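Astoven Lodge, shared kitchen, bench and table check, May 2025

1. Dish rack stable: Yes. Grey plastic, marked "easy clean" on the order form. Doubt it, with all those pegs.
2. Trays free of chips: Pass, apparently. Last report said the same and we binned 2.
3. Open food covered: No. Cereal sitting out in a bowl, again.
4. Wrappers in the rubbish: No. One left in the clear plastic tub. 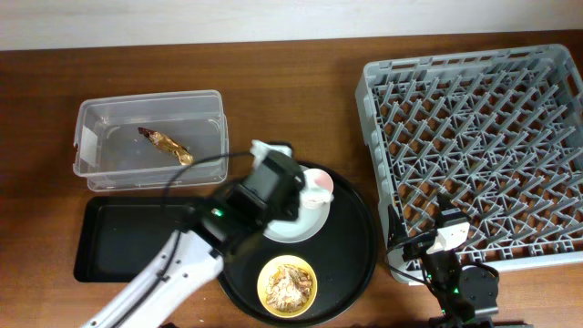 Tronside's reply was that the tub is for snacks and a wrapper in it shouldn't count as a fail. Fail stands. Recheck after the March items are closed off.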